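Saturday, March 23, 2019

Right gripper tracking dropout, continued from Rezaul's note.

Symptom: pose stream for the right unit freezes for a second or two, then jumps when it comes back. Left unit clean on the same runs. Worst jump in the log is 200 mm. If that had gone straight to an arm we would be writing a different kind of entry.

Live follow stays locked out on both robots until this is closed. Toshio has the key. Recording only.

Checked so far:
Swapped the marker cubes left to right. Fault stayed with the right hand, so the print is fine.
Swapped USB leads. No change.
Battery contacts cleaned on both. No change.
Exposure down one step. Fewer dropouts on the left turn, none gained on the right.

Then 18 short takes at the Trondelwood room, same path each time, grippers out in front and tips brought together, then apart. Dropouts in 15 of them. Nearly all come as the tips close, when one cube starts to shade the other. Two came with the hands well apart and I can't explain those.

The indicator is no help. It reports power and link and stays green whether or not the pose is valid. Caroline trusted it on Bristlow and lost a morning of data that way. Want a separate warning for stale pose, audible, since the operator is looking at the hands and the floor. 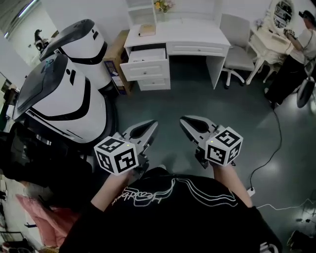
Second problem, found in the filter code. When the marker is lost the filter holds the last pose and keeps stamping it with the current time, so downstream sees fresh data. The watchdog never fires. This is the real fault as far as safety goes – the dropouts only expose it. Bhupendra agrees. Fix is to pass the capture time through untouched and trip on age.

Floor glare still a suspect for the two odd ones. Try the matte sheet under the work area and repeat the path.

To do
Bhupendra: timestamp patch, plus a test that covers the lens mid-run
Tayla: reroute the power cable along the wall before more takes
Me: replay take 19 from Rezaul's set against the patched filter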